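Consejos para grabar doblados de ropa en casa

Para el conjunto de Giltevar pedimos 500 demostraciones por tipo de prenda. Unas cuantas cosas que ahorran repeticiones:

Estire bien la sábana antes de empezar. Las arrugas del fondo confunden el borde de la prenda.

Abra las pinzas del todo antes de acercarlas y baje despacio. Si la tela se escapa, suelte, retroceda y siga grabando; esos intentos también se entregan, marcados como fallo.

La ropa negra pide más luz. Una lámpara lateral deja ver los pliegues mejor que la del techo.

Cambie la posición de salida en cada toma y limpie las almohadillas con un paño seco.

Prenda negra doblada sobre la cama, entre las pinzas abiertas:
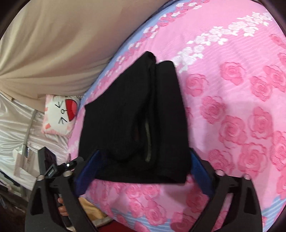 Melati Kwok comenta que con tela gruesa le va mejor hacer el doblez en dos tomas cortas, y pregunta si cuentan como una o como dos.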